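Two hundred demonstrations later

I've been putting off this post for a month, partly from laziness and partly from a hope that I'd have better news by the end of it. I don't, so you get it as it stands.

Back in November I wrote that I was going to try teaching a two-armed robot a table chore by remote control. You hold a pair of small leader arms, the real arms copy you, and everything gets recorded. Do that enough times, train on the recordings overnight, and the robot is supposed to do the chore by itself. The talk I saw at Divbridge made it sound like showing a nephew how to set a table. The speaker used the word "intuitive" so often that I started writing it in the margin.

My chore was sorting plastic cutlery. I planned on 200 demonstrations and I did 200 demonstrations, over 16 evenings, most of them after dinner with the radio on. The software is Endulix, which I won't complain about much. It crashed twice and lost one evening's work, and the second time was my fault.

What I hadn't understood is how bad a person is at this. I have been picking up forks for my whole life and I'm slow and clumsy at it through a pair of grippers. You can't feel anything. You close your hand, the jaws close somewhere over there, and you find out by looking whether you have the handle or a pinch of air. My first fifty runs are full of dithering: I go down, miss, come back up, think, go down again. All of that is in the recordings, and the training has no idea which parts I meant.

Regula Hubmann, who has done this for a living at Pereyra, looked through a few of mine and told me to throw out the early ones. I kept them. I thought more data had to be better than less. She was right, and I retrained without them a week later, with a small improvement that I wouldn't bet lunch on.

My real complaint is with how success gets reported. "It learned the task" can mean almost anything. Move the baskets a hand's width and ask again. Mine does fairly well when things are laid out the way I usually laid them out and falls apart when they aren't, and I suspect that's true of a good many of the videos going around -- you only ever see the layout that works.
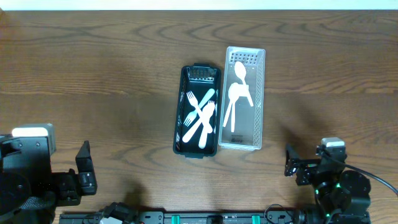

The step I'd warn anyone about is the tangle. A single spoon by itself on bare wood is a fair test of whether you can aim. Three pieces crossed over each other, like the white forks and the knife in the dark basket, are a different job, and I was never consistent about which one to take first. Some evenings I went for whatever was on top, other evenings for whatever was nearest the gripper I liked better. The spoons in the clear basket have their own trouble, with the bowls bunched together. I'd pick a habit before run one, write it on a card and stick to it.

The people at Grutdale say the cure is more demonstrations, and they mentioned 1700 as a comfortable number. At my pace that's most of a year of evenings. Another 600 I could maybe face, with a better chair. I'd want to see somebody else's robot cope with a moved basket first.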